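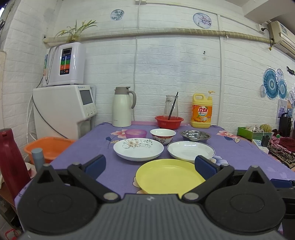
Mixing your crockery

I love a table where nothing matches! You don't need a full set to lay a cheerful table, and odd plates from the charity shop get on with each other far better than you'd think.

Start with the cloth. If it's a busy floral (purple is my favourite), let a few plain pieces sit on it, a yellow plate or a simple white one, and then add one or two with a pattern. Flowers on flowers is fine, I promise.

Mix your materials too. Steel bowls are brilliant for salad, plastic ones for crisps and anything the children carry about, and the porcelain with the gold band can come out on an ordinary Thursday – why save it? Just keep gold trim out of the microwave and wash it by hand.

Put bowls behind plates so people aren't reaching over tall sides. My friend Mieke lays hers the night before and throws a clean tea towel over the lot.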